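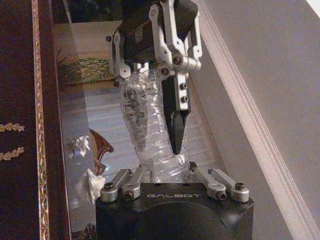

Crumpled plastic drinks bottle, held upright. Photo: Yogesh Maurya

Plastic water bottle

A plastic water bottle is a thin-walled container for drinking water, sold filled and sealed and in most cases meant for a single use. The usual material is polyethylene terephthalate (PET), a clear, light polyester.

Manufacture

Bottles are made by stretch blow moulding. A short, thick tube called a preform is heated, stretched lengthwise with a rod and blown outwards against a cooled mould. The neck keeps its original shape. The line at Golthorpe, built by Tomance, used moulds for a bottle with a height of 158 mm and another with a capacity of 720 ml.

Walls and ribs

The wall of a light bottle is too thin to hold its shape well without help. Horizontal ridges stiffen it against squeezing from the side, and the base is moulded with feet or a raised centre. While the bottle is sealed, the contents support the wall from inside. Once it is opened and emptied this support is lost, and the wall creases under light hand pressure.

Crumpling

Two kinds of deformation are commonly told apart. In side crushing the wall folds inwards between the ridges. In twisting, the two ends are turned in opposite directions and the creases run at a slant – a method often used in the home to save space in the bin. Sharp creases remain after the load is removed. A crumpled bottle scatters light unevenly and shows broken reflections of its surroundings, although the plastic itself stays transparent.

Collection

Rules on crushing differ. Deposit machines that read a barcode generally need the bottle whole, while kerbside schemes may accept it flattened. In the Zuridport scheme, which opened in October with 131 collection points, bottles could be handed in crushed at all but 30 of them. Caps were left on.

See also: Blow moulding; Deposit scheme; Preform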